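Trying Out Two Hand-Held Grippers Before You Commit

I had the Plaslow and the Dreleo on my desk for most of July, and people keep asking how I compare them, so I'm writing the whole routine down. You don't need a lab for it! A pale table, a few things from the kitchen and an evening will do.

Start with one object that has a round handle. I like a cleaver, laid flat at an angle, with something light and crumply farther back (my little tan pot with the bear on the rim).

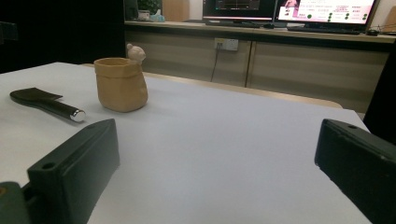 Posted by Dollidden

Open the fingers all the way and come in low. Close on the handle, lift it a hand's width, hold for 6 seconds, set it down. Do that 60 times per gripper. Yes, it's dull, so put some music on. I write down three things only: held, slipped, dropped. My Plaslow held 44 times, and most of the slips came when I grabbed too close to the metal cap.

Keep the blade pointed away from you and keep your other hand off the table. Please don't skip that one.

Next, bring in the second gripper and work with both at once. You learn a lot about finger size this way, especially how soon the two bump into each other near a small object. Go slow at first, and leave the pot where it is so you have something to steer around. 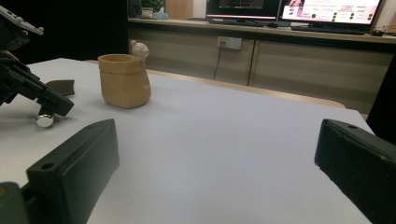 Both grippers over the table, with the bear pot standing.

Check your recordings the same night. I ended up with 1,210 short clips (way too many), and I run mine through Hawthorne, which sorts them by time. If the fingers take up too much of the view, tilt the camera mount a little and do ten more lifts before you change anything else.

Wipe the finger pads between rounds, too. I forgot on my first try and had to redo the whole Dreleo set.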